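**Ticket:** Filby hand-held gripper, training set rejected by Gatel check
**Status:** Open, waiting on Bunnag
**Priority:** they say low, I say medium

Tuesday, 9:40

Gatel flagged 175 of our 1,446 fabric pickup demos as "low grip confidence" and dropped them from the training set. The vendor reply (Bunnag support, first line) was that our operators are closing too early. I don't buy it. Same operators, same script as the previous batch, and that one went through with 5 rejects.

10:15

Pulled 28 of the rejected demos and watched them at half speed. Closing time looks normal in every one. The reject reason is the same string each time, `grip_conf < min`, with no number attached. Asked Bunnag what the number is and where it comes from. No answer yet.

11:05

Support now suggests recalibrating. We recalibrated before the batch and the log is attached to this ticket. Did it again anyway. Width reads correctly at full open and full close. Reran the check on the same 28 files and got the same 28 rejects. Of course it did, the files were already recorded.

11:30

Looked at the tool itself. The dark pad on the left fingertip has slightly ragged edges and is peeling away from the block. The right one has the ribbed pad on its face. I'd want the pads ruled out before anyone retrains the operators.

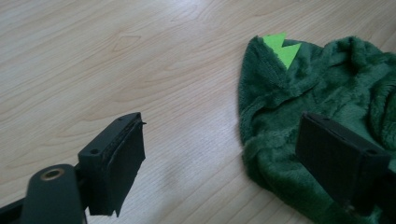 Does a worn pad make a demo useless for training?

It depends on what the model learns from. If the cloth gets picked up and the finger positions are right, the demo still shows a good motion. If the policy also uses grip confidence as an input, a bad pad puts bad values in there, and those demos should stay out.

13:20

Bunnag came back with "pad wear is cosmetic." Fine, then explain the rejects. They also said the next Gatel release "should improve fabric handling." I've heard that about two releases already. Asked for the release note line that covers it.

14:10

Plan, unless somebody objects in this ticket:

1. Fit new pads on both fingers. Change nothing else.
2. Record 28 new demos with the Ekisen script, plush items only.
3. Run the same Gatel version. Do not update it first.
4. Put the old pads back on and record the same set again.

Step 4 is the one people will want to skip. Please don't. If both sets fail, it's the check. If only the old pads fail, Bunnag can retire the word "cosmetic."

14:25

The 175 rejected files stay on the Ekisen share. Do not delete them and do not lower the threshold to get them through.

Still need from Bunnag: the threshold value, the formula for grip confidence, and part numbers for the pads.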